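Gerex Sloped-Wall Bin, 2000 Series

Open bins and trays / Benchtop / Gray

Product data, revised November 2021

The Gerex 2000 Series is an open-topped bin with a flat floor and four walls that slope inward from the rim. It is used on a bench or table for holding mixed small items that have to be seen and reached from above: toys, lids, sponges, soft goods, bagged parts. It has no cover and no dividers. The floor is one continuous surface.

The slope of the walls governs how the bin behaves. A straight-walled box of the same floor size keeps items pressed upright in the corners, and the walls block a low approach. With sloped walls the opening is wider than the floor, and a rigid item dropped near the rim will normally slide down toward the flat area. Soft or tacky items may stay on the slope and need to be moved by hand. 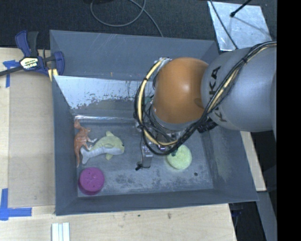 Contents for the 2000 Series should be chosen so that every item can lie fully on the floor. A practical mixed load combines rigid, soft and flat pieces, because each settles differently. The small orange-brown animal figure is rigid and lies on its side by the wall, the plush next to it overlaps its legs slightly, and the pale green foam disc lies flat. Overlap of that kind is normal and does not mean the bin is overfilled. The bin is overfilled when items rest on the slopes with no free floor left to take them.

Specifications

Depth, floor to rim: 200 mm
Maximum distributed load: 45 lb
Clamping: screw or bar clamp over the rim, minimum jaw opening 80 mm
Color: gray
Finish: painted, matte
Cover: none
Stacking: no
Nesting: yes, empty only

The rated load applies with the floor fully supported. Do not span the bin between two tables or set it on open rails.

Placement and clamping

Set the bin on a level tabletop that extends past the floor of the bin on all sides. Check for screws, crumbs and cable ties underneath before loading. Even a small piece of debris under one corner will let the bin rock, and a rocking bin scuffs the tabletop.

For repeated use, clamp the bin to the table. Place the clamp near a corner, where the rim is stiffest. Tighten until the bin no longer shifts when pushed by hand, then stop. Further tightening marks the paint and can pull the wall out of line. If the table is softwood, put a pad under the lower jaw. Clamps are not supplied.

Surface wear

The floor takes most of the contact. Scuffs, dark smudges and small specks should be expected in service and have no effect on load rating. Paint wear is usually greatest along the lower edge of a wall, where items strike at the end of their slide. Chipping in this area is cosmetic up to the point where flakes come loose. Loose flakes should be brushed out, the edge sanded lightly, and the panel touched up. Touch-up paint is sold as Stellix Gray. A touched-up panel can look lighter than the rest of the bin.

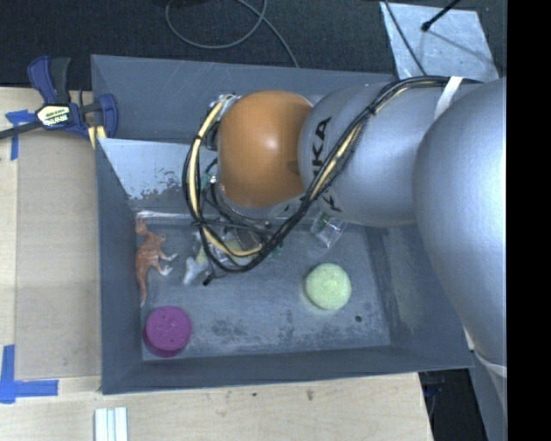
Zbigniew Szczepańska wrote to ask whether the floor could be ordered in white, as pale sponges and clear bags are easier to find on a darker surface but dark lids are not. White was offered until August and has been withdrawn. It showed every smudge, and most buyers reordered in gray. For dark contents we suggest a cut sheet of light paper or thin mat on the floor, trimmed short of the walls so that its edge does not lift.

Clear bags need separate mention. They reflect overhead light and can be difficult to see against any floor color. Move the lamp to one side, or put something colored in the bag.

Cleaning

Remove the contents. Wipe with a damp cloth and mild soap, working from the rim down, and dry the joint between wall and floor. Avoid solvents and scouring pads. Plush and foam items should be dry before they go back in, as moisture trapped under them will stain the floor.

Ordering

Bins ship singly from the Duludport warehouse, fully assembled. Touch-up paint and floor mats are listed under accessories. The older Szalai straight-wall box remains available while stock lasts and uses the same mats, trimmed to fit.

Questions on fit, clamping or replacement panels: Hashini Sheikh, product support.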